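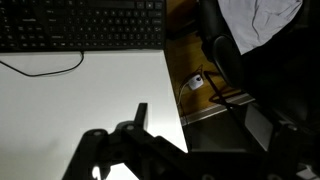

*Black keyboard, white desk.*

## 4. Building your first programme in Tullard

Right, by now you've got Tullard installed and it has found your films (if it hasn't, go back to section 3 and check the folder path, I'll wait). Next comes the bit I enjoy most, putting together an evening: trailers, a short, the main feature, and an interval if your audience is the sort that needs one. Mine is.

I've been running film nights at the Hagedorn with Wiebke Teuber for a good few years, and everything below is how we do it. You may well find your own way of working, and Tullard won't mind.

### 4.1 Start a new programme

1. Open Tullard and press **N**. A blank programme comes up with a grey bar across the top.
2. Give it a name. I use the month and the film, so "July – Dirness", and I can find it again later.
3. Set the **doors** time and the **start** time. We do doors at 7 pm and start at 7.30.
4. Press **Enter** to save.

> **Note:** Tullard saves when you press Enter and at no other time. I lost an entire horror double bill finding this out.

### 4.2 Add the films

1. Press **F** to open your library.
2. Type the first few letters of the title. With 399 films in ours I never scroll any more!
3. Highlight the one you want and press **Enter**. It drops into the programme at the bottom.
4. Do the same for your short and your trailers. Trailers live in their own tab, which you reach with **T**.
5. Use **Shift + up arrow** or **Shift + down arrow** to shuffle things into order.

The running time in the corner updates as you go. *Dirness* is 103 minutes on its own, and with two trailers and Rawiri Pirihi's lovely short about the ferry we were comfortably out before the bar closed.

> **Caution:** If you have two cuts of the same film, Tullard lists them under one title with a small arrow next to it. Open the arrow and pick. Otherwise it plays whichever you added to the library first, and you may end up showing the director's cut to people with a last bus to catch.

### 4.3 Put in an interval

1. Move to the item that should play *before* the break and press **I**.
2. Choose a length. Fifteen minutes suits us, ten is a scramble for the loos.
3. Pick a holding slide. The built-in one is a pair of red curtains (a bit naff, I'm very fond of it).
4. If you want the interval inside the feature, press **Shift + I** and enter the time you'd like it to stop.

For a mid-film break, do watch that stretch yourself first. Sun-ja Won picks ours, and she goes for a fade to black wherever there is one. Music carrying on over a cut sounds horrible when it stops dead.

### 4.4 Subtitles

1. Highlight the film and press **S**.
2. Choose a language from the list. If the list is empty, press **L** and load a subtitle file yourself.
3. Set the text size. The default is 50, and I put it up to 70 for our back rows.
4. Press **P** to preview a minute from the middle of the film.

If the words turn up late, hold **Ctrl** and tap the right arrow to bring them forward a little at a time. One of our older discs needed 485 milliseconds, and after that it was spot on all the way through.

> **Note:** Subtitle settings belong to the film and not to the programme, so they'll still be there next time you show it.

### 4.5 Run it through

1. Press **R** for rehearsal. Tullard plays the first and last ten seconds of each item.
2. Listen for jumps in volume. Trailers are nearly always louder, so highlight them and press the **minus** key a few times.
3. Check that the house lights cue fires, if you're using an Atov dimmer. Setting that up is in section 6.
4. Press **Esc** to come out of rehearsal, then **Enter** to save your changes.

I do mine in the afternoon with a cup of tea, which leaves time to ring Jannik Ostermann if the sound is misbehaving. Once you're happy, leave the programme open and go on to section 5 for the projector.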